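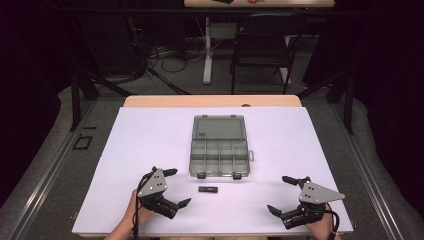 Figure 3. Organizer-box task, lid closed, with both hand-held grippers over the board.

4.2 Demonstration collection
Demonstrations for the Treliden set were given by hand, with one gripper in each hand and the jaws open at the start. We kept 724 of 1000 recordings. Box state, open or closed, was labeled separately for each recording.

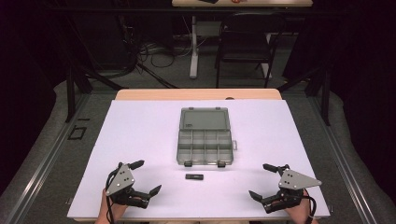

Musyoka Athumani objected that hand-held demonstrations hide the reach limits of the arm, and asked that the 207 remote-control runs be scored apart.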